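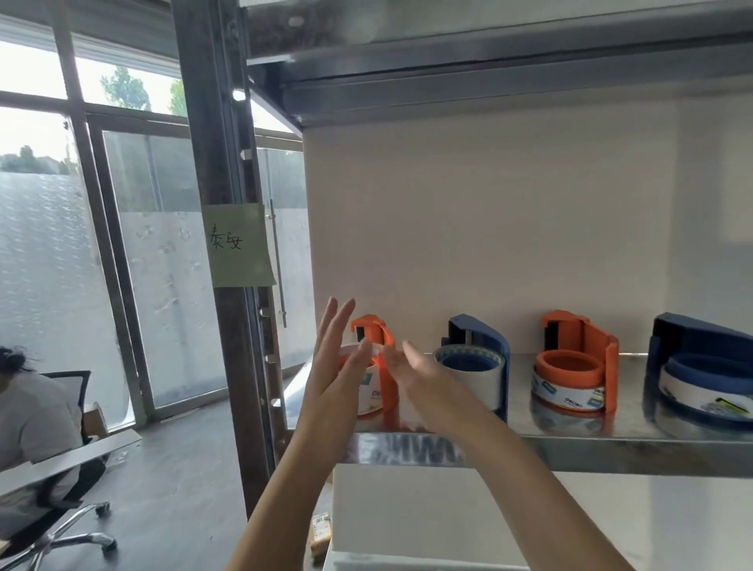

Shelf picking, tape dispensers: both hands reaching for the first orange unit in the row.

Hakik Hand Demonstration Kit

The Hakik kit records a person doing a job by hand and turns the recording into a task file for a two-arm cell. The operator works at the real shelf or bench with bare hands. A head-mounted camera follows both hands and the items being handled.

Good first tasks are picking from a shelf, restocking, and moving goods that need two hands. Mixed rows are fine, such as orange and blue dispensers side by side. Keep the order of the items the same within a set, and start a new set when you change it.

What you get
Head camera with strap and 4 m cable
Recording unit, 1000 GB
Atholm task editor, one seat
Printed setup guide

Remote control
The Marano hand controllers plug into the same recording unit. Use them to correct a grasp on the arm without recording the whole task over. Sold separately.

Specifications
Battery: 13 hours
Storage: up to 2000 clips per project
Export: Atholm and Dudek formats

Orders and training dates: Jolanta Jabłońska, sales desk
Page updated 2021-11-02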